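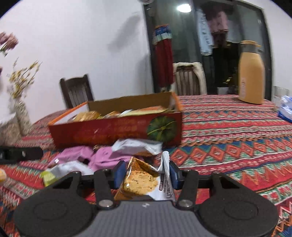
I went to the open day at Balliveo in October with a bad opinion already prepared. For years I have seen robots on a stage, lifting the same gray cube, and I think such shows teach the public very little.

In Brutstead they put us next to a dining table with a patterned cloth and a cardboard box of snacks. A person holds the gripper in the hand and does the work, and the machine should learn from it later. Ville Kokkonen, who guided our group, told us they had recorded 1600 such turns for the Skoria project. I asked how many were good. He said he would prefer to show me the bad ones — and this answer I liked.

A snack packet is a fair test. It is soft, it wrinkles, and the chip inside breaks if you press too much.
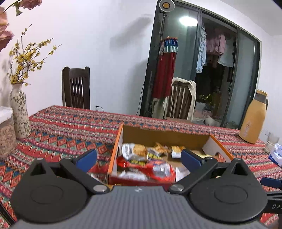 What I would change

The visit gave us four minutes at the table, and then came a long film about the company. I would cut the film. Let the visitors hold the tool and feel how clumsy their own hand becomes with two blue pads in place of fingers.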